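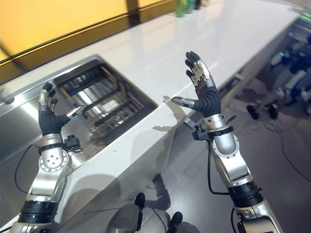 Duvari has released a new version of Plarum, its motion planning software for two-armed robots, with changes meant to stop the long pauses that users have complained about in kitchen and other close-quarters work.

The update went out to existing customers on Friday. The main change is in how the planner treats the two arms. Earlier versions planned one arm, froze that result, and then planned the other around it. The new version searches for both paths together and can hand priority from one arm to the other partway through a motion.

"Two hands over a sink is a hard case because there's so little room," said Salamatu Bawa, who leads the planning team. "The old planner would find a path for the left arm that blocked every decent path for the right. Then it started over, and you stood there waiting."

Bawa said a typical replan in the company's kitchen test set now takes almost 300 milliseconds. The set has 807 recorded tasks, most of them involving dishes, racks and counters. Duvari has not published figures for other kinds of work. 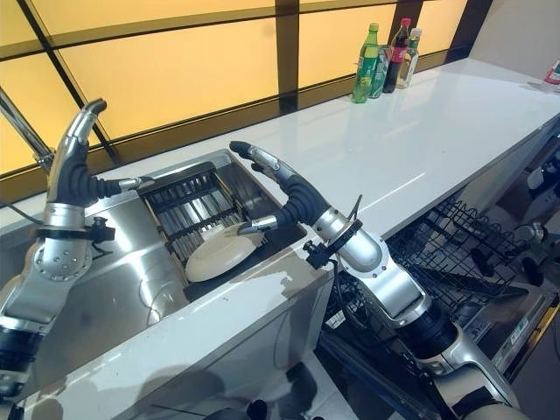
The release also changes how Plarum handles shiny surfaces. Steel basins and glossy countertops often produce false depth readings, which the planner used to treat as solid obstacles. A new filter compares the head camera with the wrist cameras and drops points that only one of them reports. Users can set how many views must agree before a point is kept.

Leandro Ledesma, an engineer on the perception side, said the filter is off by default. It can remove thin objects such as wire rack tines if the wrist cameras are poorly calibrated. He recommends running the calibration tool first and checking the results in the viewer before turning it on.

Hand control has been split into its own module. Finger positions used to be sent along with arm commands at the same rate, so a slow arm plan also held up the grip. The hand module now runs on a separate loop and keeps adjusting the fingers while the arm planner is working.
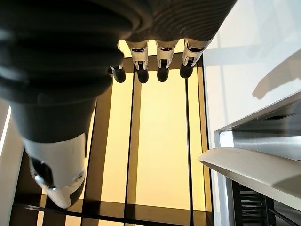

Plarum's new hand module runs separately from the arm planner. Photo: Duvari

Nakau, a systems integrator that has been testing the software since January, reported 14 bugs during the trial. All but two are fixed in the release, according to the change notes. The remaining ones affect logging when both wrist cameras restart at the same time.

Javiera Durán, who ran the trial for Nakau, said the joint planning works well but uses more memory than before. Her team had to move the viewer to a second computer.

Plarum 7 is a free update for customers with a current support contract. Task files from the previous version will load, but saved hand poses have to be converted with a script included in the download.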